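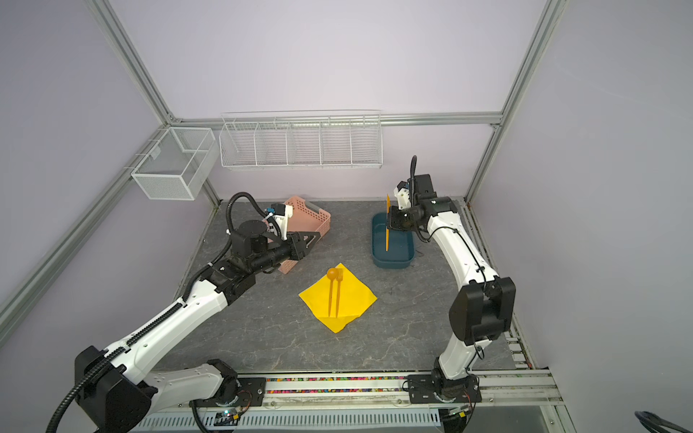
Thinset not curing under porcelain tile on a plywood subfloor

Posted by Saodah Saragih, 13/07/2020

I set 12 x 24 porcelain in a laundry room using a polymer-modified thinset from Fornon. Subfloor is 3/4 inch plywood with an uncoupling membrane on top. After 48 hours several tiles still shift slightly under foot pressure. The bag says grout after 24. Room temperature was 64 F the whole time. Do I pull them or wait?

Tharushi Mridha

Wait. Modified thinset needs to lose water to harden, and you have placed it between two layers that pass almost none. The only exit is the joints. With tile that size, the 24 hour figure on the bag does not apply; it assumes an absorbent surface on at least one side. Leave the joints open, keep foot traffic off, and check again at seven days.

Then tap each tile with a wooden dowel. A dull, even sound is fine. A hollow sound over a corner means poor coverage — that tile comes up regardless of cure. Also read the membrane maker's sheet. Many call for unmodified thinset above the membrane, and the warranty may depend on it.

Wahyudi Wattimena

Had the same thing in a hallway, took 11 days. Ran a fan. Not sure the fan did anything.

Puspita Wattimena

Agree with Tharushi on the joints. One addition: check how much water went into the mix. Excess water extends cure time and lowers bond strength, and waiting will not correct the second problem. If you mixed by eye, lift one tile near the door and look at the back. Ridges still visible means the trowel was too small or the tile was not pressed in. Full contact and soft mortar means leave the rest alone.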